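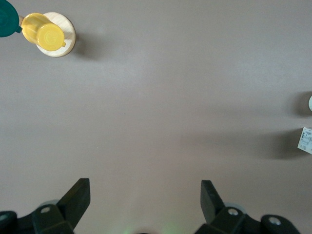
The quote from Droto came in January, and Cengiz Öztürkmen printed it out and put it beside his lunch.

"Read me the fingers again," he said.

Chiến Dương found the line. "Finger set, flat, black. 371 a pair."

"And we need how many pairs?"

"One on the arm and one in the drawer. Two if you want to sleep at night."

Cengiz wrote 371 twice and drew a line under it. The arm was on loan until the end of the month. After that they either bought it or packed it up, and the form from upstairs had one box for the total and a smaller box for the reason.

"Flitance has a gripper for 1090," Chiến said. "It comes with a spare set."

"Does it fit the arm?"

"With a plate."

"How much is the plate?"

"They didn't say."

Cengiz put a question mark next to Flitance. He had bought a label printer from them once and paid more for the cable than he liked to remember.

Behind them the arm stood over the table with its jaws open. Chiến had set out the yellow cup again, on its side, because that was how it gave the most trouble. He had been at it since nine. He kept his tries in a green notebook, and the morning's page had 11 lines on it.

"What does upstairs think it's for?" he asked.

"Sorting returns."

"Cups?"

"Whatever comes back. Kos sends cups."

Chiến ate half a sandwich and thought about it. "Then put in for the service plan. If it stops in the busy season, you and I are sorting returns."

"The plan is over 1555 a year."

"I know what it is."

Cengiz looked at the form. Last year he had left the service plan off the conveyor, and in the fall the two of them had carried boxes down a flight of stairs for most of a week. His knee still clicked. He wrote the plan in, then crossed out one of the two finger sets.

"I saw that," Chiến said.

"You can have the second pair in spring."

"Put it in pencil."

He put it in pencil. Then he signed the bottom and took the form upstairs before they closed for the afternoon, and Chiến went back to the table and started a new line in the notebook.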